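Thread: Teaching by hand or by remote for cutlery?

gultumine_poul
Posts: 2171
Wed 2 June

Right, I've been going back and forth on this all spring and I'd like some opinions. I'm teaching our arm to lay a table, one piece at a time, and so far I've done it all by remote — me with the leader handles, the arm copying. Plates were fine. Forks are driving me up the wall! I can't feel when the fingers have closed, so I either hover like a nervous waiter or squash the thing into the table.

What I'm after is the grip on the handle, with the fork lined up along the gap between the fingers and the head pointing away. Wrist view from this morning:

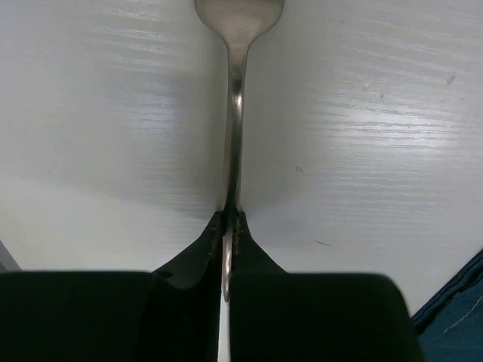
Skistham reckons you should drop the remote altogether for anything thin and just push the arm about by hand. You feel the table through it, so you stop pressing so hard. Fifteen goes done that way beat a whole afternoon on the handles.

brillent
Posts: 2983

Can't agree with that, sorry. When I guide by hand my own arm ends up in half the recordings, and then the robot has learnt from pictures with a sleeve in them. Remote is slower to learn but the footage is clean. How fast are you closing the fingers, Poul?

gultumine_poul

Full speed, mostly (I get impatient). I could halve it.

Goh

Halve it and then halve it again. Also, are you starting every go with the fork in the same spot? I recorded 1000 of those with a spoon last October and the arm was hopeless as soon as I turned the spoon a bit.

gultumine_poul

Er, more or less the same spot, yes. Bother.

skistham

Still say by hand. You can keep your arm out of the wrist view if you hold it at the elbow joint — try it before you bin the idea.

gultumine_poul

Fine, I'll do one evening of each, slow fingers, fork at all angles. Halfdan Riis has offered to take a turn on the handles too, so it won't be just my bad habits going in. Will post how we get on.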